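Small Kitchen, Less Work
Tips by Ľudovít Kuruc
2024-05-18

I live already long time with a kitchen that has one counter and one window, and I made most of the mistakes which are possible in such a room. Below I wrote down what I do now. Some of it I learned from my mother, some from reading the back side of packages, and some from damage.

Limescale in the kettle

Our water is very hard. If I forget the kettle for a few weeks, white flakes swim in the tea. I pour in 300 ml of plain white vinegar and fill up with water to the middle mark. I let it boil, switch off and leave it to stand until it is cold. Then I pour it away and boil clean water two times, and this water also goes down the drain. Citric acid works too and has less smell, one big spoon is enough. Please write a note and put it on the kettle while the vinegar is inside. My brother-in-law made coffee with it once.

Cutting boards

Wash the board on both sides, also when you used only one. If just one side becomes wet, the board bends, and after this it will rock on the counter for the rest of its life. Let it dry standing on the long edge, never lying flat.

For smell of onion I use coarse salt and half of a lemon. Rub it, wait ten minutes, rinse with cold water. For smell of fish I have no good answer, I keep a second board.

A board which slides is dangerous. Take a kitchen cloth, make it wet, squeeze it well and spread it under the board. Do not fold it, a folded cloth makes the board soft in the middle and you will cut badly.

Knives

A cheap knife that is sharp cuts better than an expensive one that is not. I have an old Lefèvre knife from the flea market, the handle is ugly and I would not give it to anybody. I sharpen it on a stone with grit 3000, after a rougher one if the edge has small damages. Hold the angle at 16 degrees, or as near as your hand can do it. In the beginning I put a coin under the back of the knife to feel how high it should be.

Dry the knife right after washing. Do not let it lie in the sink under the foam, where the next person puts a hand.

Jars and labels

Paper labels come off in warm water with a spoon of baking soda, if you are patient for half an hour. The glue that stays behind goes away with cooking oil and then dish soap. I tried also the label remover from Plorel, it is good, but for the price of it I can buy oil for the whole October, when I am cooking plum jam and need most of the jars.

On the new jars I write with a marker on painter's tape. Name and month, nothing more. The tape goes on the glass, not on the lid, the lids always change places.

Drying the dishes and wiping the microwave

Big things go into the rack first and small things find their place between. Plates should not touch each other. Glasses I put upside down with a little slope, so the water can run out from the edge, otherwise there comes a ring. Once a week I take everything off, wash the rack with a brush in hot water with soap, and wipe the counter where it was standing. Under the feet there is always something brown.

For the microwave, put a bowl of water with slices of lemon inside and a wooden spoon in the bowl. Five minutes on full power, then leave the door closed for five more. Be careful when you take out the bowl – it is very hot. After this the dirt goes off with a soft cloth. Wipe the buttons with a cloth that is only a little damp, and never spray directly on them.
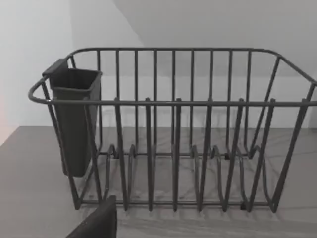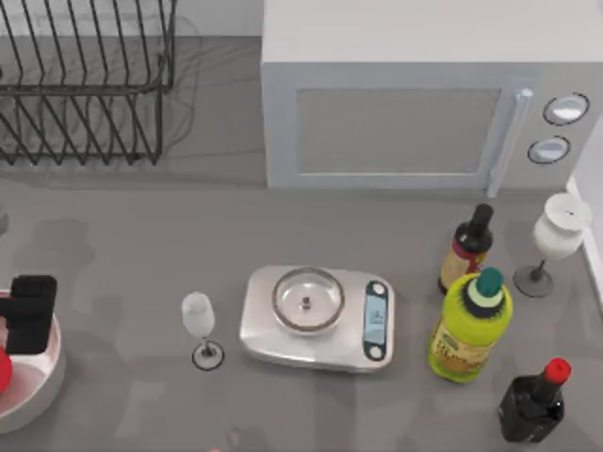
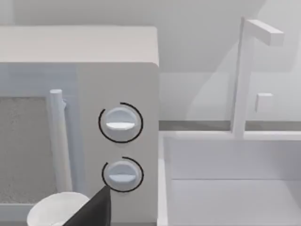
Sponges and cloths

I change the sponge every 14 days, and I cut one corner from the old one before it moves to the bathroom. So I know which sponge is for which room. Cloths go in the washing machine at 60 degrees without softener. The softener makes them smooth and then they do not take water anymore.

The Zasine cloths with the blue stripe are holding with me the longest. From the Priva ones I was a bit disappointed, they lose threads after the first wash, but for polishing the tap they are still good.

Hang the cloth open over the tap or on a hook. If it lies in a ball next to the sink, in the morning you will know it by the nose.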